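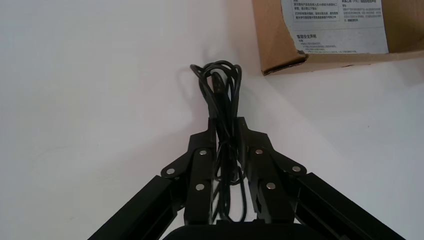 A bundled black cable held between the two fingers of a gripper at Plevia's packing cell.

Home | News | Robotics | Warehousing | Events

One Dropped Cable Sends Plevia's Packing Robots Back to School

19/05/2023 – By Zainab Osagie
Filed under: Robots at Work, Faults & Fixes

Packing a computer mouse and a couple of cables into a cardboard box sounds like the easiest job in the building. For the robots at Plevia it has become the most interesting one, thanks to a fault that stopped the packing cell in April and has taught the team a great deal.

The trouble began when a gripper closed on a coiled cable, lifted it and swung toward the box. One loop had slipped down into the finger linkage. The controller saw a normal grip, so the arm kept moving, pulled the loop tight and dragged the box off the table with everything in it. A person working nearby hit the stop button. No one was hurt, and the cell was down for 20 hours.
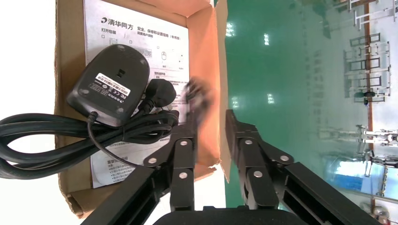

What makes the case so much fun for engineers (and such a headache for operators) is that the software did what it was told. Its force check looked only at how hard the fingers were squeezing. A sideways pull of 130 newtons at the wrist went into the log file and triggered nothing at all.

"We had 1676 clean picks behind us and we had started to trust it," says Nkechi Bassey, who runs the cell. "Cables are wonderful teachers. They never fall the same way twice!"

Bassey's team has now tied the wrist reading straight to the emergency stop, using a small safety module from Lallen. The arm also makes a slow test lift before each move – a short pause that lets a stray loop show up while the box is still out of reach. 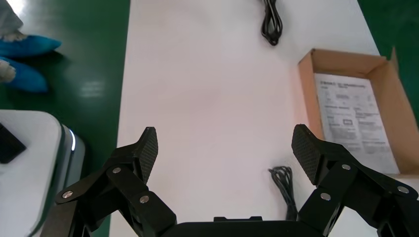

What happens next

The cell has to finish 1000 picks under the new rules before it goes back to full speed. Bassey also wants a soft cover over the finger joints, and a first version from the Igwe workshop is due for testing soon. Plevia plans to share its fault log with other users of the Illitz control software, where the same force check is still the default setting.

More in Robots at Work | Previous story | Next story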